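**Kevellow Tidying Set – Data Card**
Maintained by Kai-wen Kwan and Dale Després. Last revised 15th October.

This card covers the toy brick portion of the Kevellow set, a record of small household objects lying out on a table before and during tidying. Questions about the wording of labels should be directed to Gil-soo Lim.

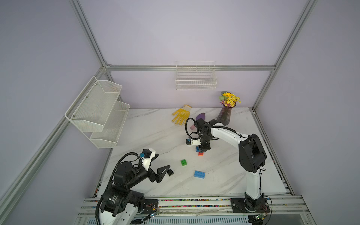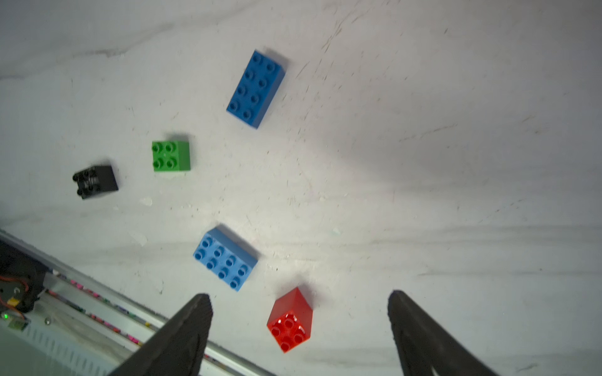

## Objects and labels

Bricks are labeled by color first and by size second. Size is given by the number of studs on the top face, and only where the studs can be read clearly. Color alone is not sufficient when a table holds two bricks of the same color, as with the long blue brick and the lighter blue one lying near the red brick in the close view; the lighter one is entered as `blue_light`. A green brick with four studs is entered as `green_2x2`. Items kept toward the back of the table, such as the yellow work glove and the vase of artificial flowers, are labeled as `background` and are not given a size.

## Contents

- Records in the current release: 3,717
- Label passes per record: 2
- Label fields: `color`, `size`, `position`, `status`

## Known limitations

Black bricks are the most frequent source of disagreement between passes – the studs are hard to read against the body. Annotators should leave `size` blank in doubtful cases. The `position` field is relative to the nearest brick and should not be used as a measurement.

## Changes

The February release merged `toy` and `brick` into one label. Records made before that release have been updated by Tzu-hsuan Lam.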